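Kundodbridge Names 12 Athletes for Island and Small Towns Games

The Kundodbridge Sports Union has named the 12 athletes it will send to the Island and Small Towns Games in January, and for a town that has only ever managed to fill a minibus before, there was a good deal of hugging in the hallway of the old swim hall when the list went up.

The team will be led by Neelam Vashisht, the former middle-distance runner who has looked after the town's junior track program through lean years and better ones. She takes over as head of delegation from Baldur Hallgrímsson, who held the job at the last 4 Games and will travel again this time, with the swimmers, as a coach.

Kundodbridge will be represented in track and field, swimming, judo, table tennis and — for the first time — rowing. The rowers earned their place at the autumn regatta on Lake Arnaud, where the women's double finished well inside the qualifying time on a morning so foggy that the people waiting at the finish heard the boat before they saw it.
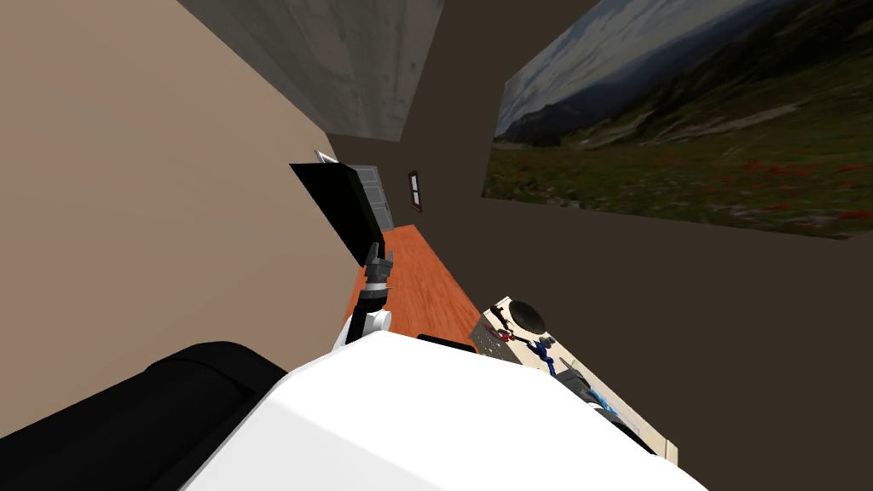

Vashisht told the families gathered for the announcement that she would sooner bring home a tired team than a disappointed one, and that she expected every athlete to turn up and cheer for the others, whatever the hour and however sore their legs. She also asked parents to please label the tracksuits this year, which got the biggest laugh of the evening.

The Games are being held in Cluvora, a harbor town that last hosted them when most of this team were still in elementary school. Swimming and judo take up the opening days, table tennis runs all the way through, and the track events come toward the end, with the 1,000 meters as the closing race. The rowing will be held on the inner harbor if the wind allows, and on the canal behind the town if it doesn't.

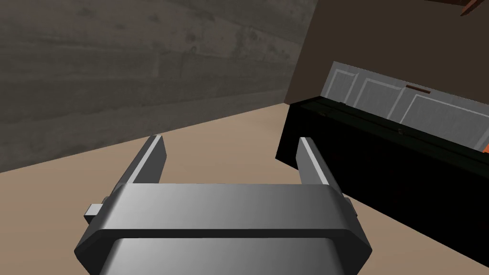 Kundodbridge will compete in five sports at the January Games.

Getting everybody there is no small thing, of course. The trip means a long bus ride, a night ferry and then another bus, and the rowers will be using a borrowed boat when they arrive, as the cost of shipping their own was more than the union could manage. The fall pancake supper and the sponsored swim brought in $3,298 toward the ferry tickets, and anyone who was at that supper will remember that the batter ran out well before the line did. The union says it is very grateful to all who came, and to those who went home hungry and left their money in the jar anyway.

Several of the athletes are going for the first time, among them both judo players and the youngest swimmer, who made the standard in the 200-meter backstroke at her very last try. The table tennis pair have been to the Games before and came home with a bronze medal in the doubles. They have been practicing before school since the end of the summer, starting at 6:30 a.m., and have promised their teachers to stay awake through math.
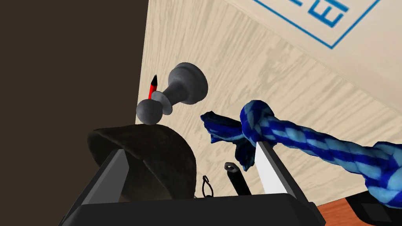 Hallgrímsson, asked how it felt to hand over the top job, said he had slept better in the past few weeks than he had in years, and that he was looking forward to standing by a pool with a stopwatch and letting somebody else worry about the ferry. He thinks the swimmers have a fair chance of reaching the relay final, though he wouldn't be drawn on anything beyond that.

The team will train together at the Notine sports ground over the winter break, and families and neighbors are welcome to come and watch. A send-off with hot soup is planned at the bus station on the morning the team leaves. The bus pulls out at 7 a.m., and Vashisht has asked everyone traveling on it to be there by 6:30.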